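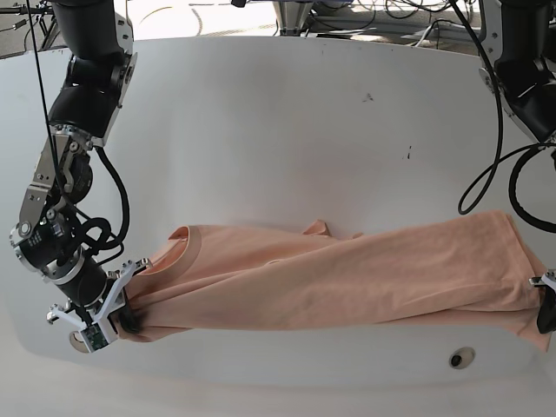

Über uns

Die Bimitz Textilpflege ist ein Dienstleister für das Sortieren, Falten und Verpacken von Oberbekleidung. Auftraggeber sind Wäschereien, Vereine und Versandhändler ohne eigene Legeabteilung. Der Betrieb in Brostberg beschäftigt 19 Personen und wird von Nesma Alaoui geleitet.

Den größten Anteil am Aufkommen haben T-Shirts mit Rundhalsausschnitt. Für sie gilt die Legevorschrift Kragh, benannt nach dem früheren Standort. Das Teil wird an Kragen und Saum gefasst, gestreckt und auf der Tischfläche ausgestrichen. Auf links gedrehte Ware wird vor dem Falten gewendet. Ärmel werden nach innen gelegt, danach folgen zwei Längsfalten und eine Querfalte.
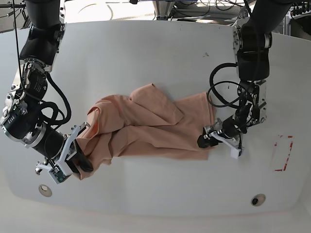 Gearbeitet wird auf weißen Tischen mit gerundeten Kanten – Fäden und Fussel sind auf hellem Grund leichter zu erkennen, und Maschenware bleibt nicht hängen. Die Flächen werden nach jeder Charge abgewischt. Eine Charge umfasst höchstens 60 Teile einer Farbgruppe; Lachs, Pfirsich und Hellorange laufen gemeinsam.

Die Prüfung verantwortet Intan Pelupessy. Beanstandet werden verdrehte Seitennähte, gewellte Halsbündchen und Querfalten außerhalb der Toleranz. Solche Teile gehen zurück an den Tisch und werden neu gelegt. Im November wird der Prüfplan überarbeitet, die Grenzwerte für Kindergrößen kommen hinzu.

Verpackt wird in Kartons vom Typ Durnell zu je 50 Stück, auf Wunsch einzeln gebändert. Derzeit sind 159 Artikelprofile hinterlegt. Neue Profile werden nach Eingang von drei Musterteilen je Größe angelegt.

Stand: 27. Okt. 2022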